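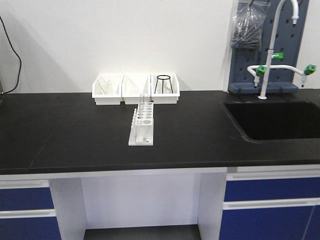
Lab bench layout: test tube rack in front, three storage bins behind.

I built the Skastier teach kit for people who want to show an arm a job, and this bench is where I try everything first. You grab the Skastier hand controller, squeeze to close the fingers, and the arm follows you (it took me one afternoon to stop overreaching!). Every move gets saved as a run you can play back, trim or toss.

Glassware is my favorite test. It's clear, it's slippery, and it makes you slow down.
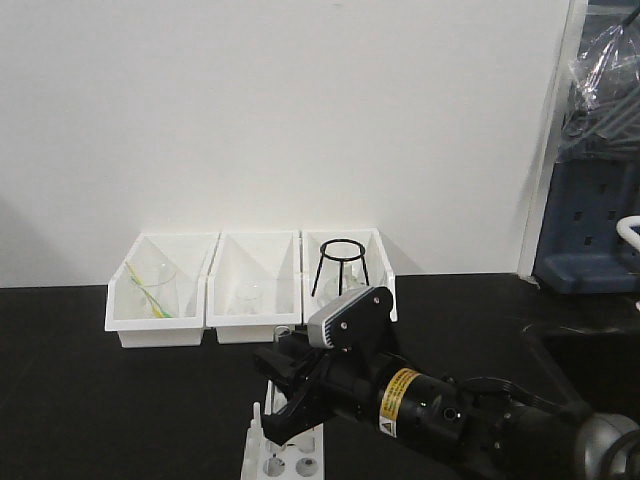

I usually record 80 runs before I train anything, and I switch between 2 speed settings depending on how tight the reach is. Slow for racks, faster for bins.

In the box: hand controller, foot pedal, 3 cables and the Mottram recording software. Arm and gripper sold separately.

Price: $179
Ships from Gasumlow starting in March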